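Sorting by Color, Storing by Bin: A Bench Layout Report
Annelore Oltmanns
Term project, Workplace Layout and Storage

1. What I set out to check

Our course reader makes a claim that I have now heard in three different lectures: mark a work surface into equal squares, give every item a home, use color to say what goes where, and the sorting takes care of itself. I had my doubts before I began and I still have most of them. The reader credits the method to a packing shop in Pistby and reports that people there "found things faster." Faster than what, it doesn't say. There is no before figure, no mention of who was sorting, and no hint of how long the good effect lasted.

So the project was a small one. Take a tabletop, some cubes, plates and a storage bin, lay them out the way the reader says, and look for the places where the layout stops helping. I used the Kuhlmann checklist from week 4 as my starting point and dropped the parts that deal with tall shelving.

2. The layout

The surface is covered in brown paper and divided with dark blue tape. I wanted squares big enough that a plate could be set down without much aiming. Tape on paper is cheap and can be redone in a lunch break, and it also lifts at the corners if people drag things over it. The reader doesn't mention that. Wood blocks and plastic cubes were both discussed, and I went with cubes in plain single colors so that nobody could blame a pattern for a wrong placement.

A narrow green belt brings items into the sorting area. The plates are the sorting stations and the blue bin is for bulk storage. Plates were my adviser's suggestion. I had argued for trays with a lip, and I would argue for them again.
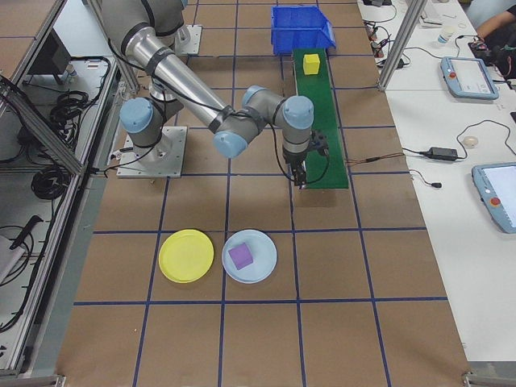
How should plate colors be matched to cube colors when there are more cube colors than plates?

Write the rule down before anyone starts and keep it on a card at the bench, for instance warm colors to one plate and cool colors to the other. Any rule will do as long as two people reading the card would put the same cube in the same place.

I include that question because it came up at the Friday review and because the reader skips it. Its examples all have one plate per color, which makes color coding look much stronger than it is. A purple cube on a light blue plate is correct under a warm and cool rule and wrong under a strict matching rule. The color of the plate can't tell you which rule is in force. Once you need a card to explain the colors, I'd say the card is doing the work. Plain white plates with a word on each might do as well. I did not test that, and I should have.

The squares gave me a similar problem. In the plan, each square is an address. In use, a plate is round, a square is not, and people put the plate where their hand wants to put it. Two testers out of 9 said they had used the lines to decide where something went. The others said the lines looked tidy. Looking tidy has some value, but it isn't the value the method promises.

3. Timed sorting

Each of the 9 testers did 20 placements with the grid and 20 without it, 40 in all. Half of the group would have started with the grid, except that 9 doesn't split in half, so four started with it and five without. The second set was quicker for nearly everybody, whichever one it was. I read that as practice. The Cloteo worksheet we were given for this has no box for order of trials, and if I had filled it in as printed, the result would have looked like support for the grid.

I don't claim the grid is useless. My test was too small to say so. What I can say is that the difference I was told to expect did not show up in a form I would put my name to.

4. The bin

Storage bins are sold by outside size, and I think this causes more trouble than any color scheme. The listing for ours gave length, width and height on the outside, and the catalog from Pruretstead does the same for every bin on the page. You can't pack outside dimensions. Walls have thickness, and the inside is rarely a clean rectangle.

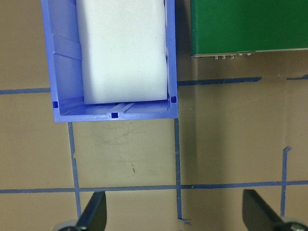

My own packing test was meant to answer one question, whether a bin chosen by eye would suit a single bulky item. Most testers judged by the length of the item and hardly looked at the width. With the white foam block in the bin, width is what matters: it takes up most of the inside from side to side, with a narrow gap on the left and a thinner one on the right, and the ribs molded into the left wall sit right beside the foam. Its near end stops short of the front wall, so a strip of floor stays bare. By the usual reckoning that strip is spare room. I would not count it as such. There is a raised ridge running across it, so anything flat will rock, and small parts would be hard to pick out from behind the foam. If I graded the bin for this item I would call it a fair fit on width and wasteful on length.

5. What I would change

Run the tests over several weeks. First-day results tell you how people behave when they know they are being timed. Use trays with a lip. Compare the colored plates against labeled white ones before saying another word about color. Measure bins inside, at the ribs, and write that number on the end with a marker.

I would also like to see the Pistby records, if there are any. I wrote to the publisher of the reader in May to ask and have not had a reply.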